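News from the Zonstead counter

Well, it has been quite a spring for everyone who has been waiting on the town of Zonstead to make up its mind about cannabis shops! As many of you will have heard by now, the council voted on 25/03/2018 to let licensed stores open along Grabner Street, and to let them stay open until nine in the evening, which is an hour later than we had dared to hope for.

Verena Ortner sat through the whole meeting for us (bless her, it ran past eleven) and tells us that 28 residents got up to speak, most of them kindly and a few of them at great length. The petition we carried in from the Pakwood side of town had 1,548 names on it, and thank you again to every one of you who signed.
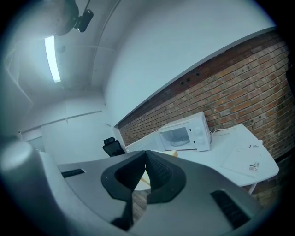 Volume 65

Now for the practical part. Applications open in July, and the license fee is the same for a small shop as for a large one - a sore point with Kilian Strebel, who has been hoping to open a little place next to the Dovora bakery and has written to the council twice about it. If you feel the same way, do send in a letter of your own. Handwritten is fine, and more than 136 have come in already. Please put your street address at the top.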